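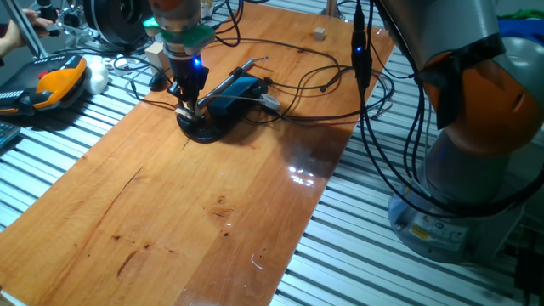 Figure 2. Gripper above a round black base on a wooden tabletop, with a rectangular blue device alongside.

Papers > Medical Imaging > Label Quality > Section

Last updated: June 12, 2023

Reader Disagreement in the Bullstead Set

The Bullstead set holds knee radiographs from 224 patients, all taken at the Hegarty clinic on the same Hotex unit. Each film was graded for joint space narrowing by two readers working alone. Where the readers gave the same grade, that grade was used as the label. Where they did not, earlier work on the set dropped the film. We kept these films and looked at what happens to a classifier when they are put back into training.

Grading was done in Losance, which shows one film at a time and does not let a reader go back. Both readers, Thulani Buthelezi and a second radiologist, used the same written guide. The guide is clear on the lowest and highest grades but leaves a good deal open in the middle, and most of the disagreement falls there. Few films were graded more than one step apart. Those that were had usually been taken with the knee slightly bent, so that the joint space looked narrower than it was. Bent-knee films were flagged in a later pass and are kept in every split reported here.

We compared three ways of handling the disputed films. The first leaves them out, as before. The second picks one of the two grades at random each time the film is seen in training. The third uses a soft label, with half the weight on each grade. The network, the optimizer and the augmentation were the same in all three cases, and each model was trained for 400 epochs without early stopping. We repeated every run with 13 random seeds. Splits were made by patient, so left and right knees from one person never appear on both sides of a split.

The test films need labels too, and a disputed film has no agreed answer. Themba Kruger graded the disputed test films in February as a third reader, without seeing the first two grades. If his grade matched either of them, it became the test label. The remaining films were discussed by all three readers until they settled on a grade. We report results on the agreed and disputed test films separately, as a single score would hide most of the effect.

On agreed test films the three methods are hard to tell apart. The spread between seeds is larger than the gap between methods, and we do not claim any ordering. On disputed test films the soft label does best and leaving the films out does worst. Random picking falls in between but is closer to the soft label. The models trained without disputed films were also too sure of themselves on these cases — they often put nearly all of the weight on one middle grade when the readers had been split between it and its neighbor.

We also tried giving the disputed films a lower weight in the loss. This brought the results back toward those of leaving them out, and we did not pursue it. Swapping the backbone for a smaller one lowered all scores but did not change the pattern.

Two limits should be kept in mind. All of the films come from one clinic and one unit, and a site with different positioning habits may see a different mix of disputed grades. The half-and-half weighting also assumes that both readers are equally reliable. With only two grades per film we could not test this, and the third reader saw only the disputed test films — too narrow a sample to estimate how often each reader is right. Per-reader confusion tables are given in the appendix, along with the grading guide as it stood when the films were read.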